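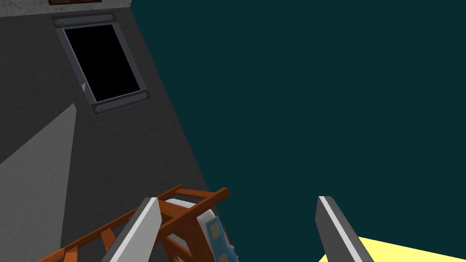 Robots > Wrist cameras and simulation > Setup help

Wrist view in the sim is tilted, real arm is level

Posted by remwood_shed, 26 June 2019
Share 2 | Comments 2

I'm setting up one small pick cell with a two-finger gripper and a camera on the wrist. Before I run anything on the real arm I drive it around in a simulator, and I'm having a great time with it, except for one thing. Every wall and window in the wrist view comes out leaning. The fingers come up from the bottom edge like they should, one left, one right, open gap in the middle, so I figured the camera was mounted fine. Then on the real arm at the same joint pose the picture is level!

The sim is Nevumine with the stock Vurnora gripper model. I've reloaded the scene, deleted the cache folder and changed the field of view back and forth. The field of view makes the fingers bigger or smaller but the lean stays put. Where do I look next?

csizmadia_bench

Oh, this is a fun one, I love chasing these. Look at the fingers before you look at the walls. They ride on the same wrist as the camera, so if the camera were rolled on its bracket, the finger pair would be rolled too. Yours come up on both sides of the bottom edge, so I'd leave the camera mount alone for now and go after the last joint.

Do it in this order:

Send the arm to its home pose in the sim and write down the angle of the last joint. Do the same on the real controller. If the two numbers differ, you've got a zero offset, and it goes in the joint settings of the arm model (please don't "fix" it by rolling the camera, or your grasps will come in crooked later and you'll be hunting for weeks).

If the numbers match, check the flange-to-gripper transform. Mine was entered in degrees in a box that wanted radians. I felt so silly, and so happy!

Then put a plain box on the table, bring the wrist straight down over it and line up one edge between the fingers. Try it in both places. When the edge sits the same way in both views you're there.

Save the arm file under a new name before you touch it. I keep 2 copies, the one that shipped and the one I changed.

Also worth a look while you're in there: how far the fingers open. If the gap in the sim is wider than your real one, wide parts will pick beautifully on screen and get bumped on the bench.

toolflange_fan

had same thing last November, it was the home offset. restart after you change it, mine kept the old value till I did

Views 3000 | Saved 1700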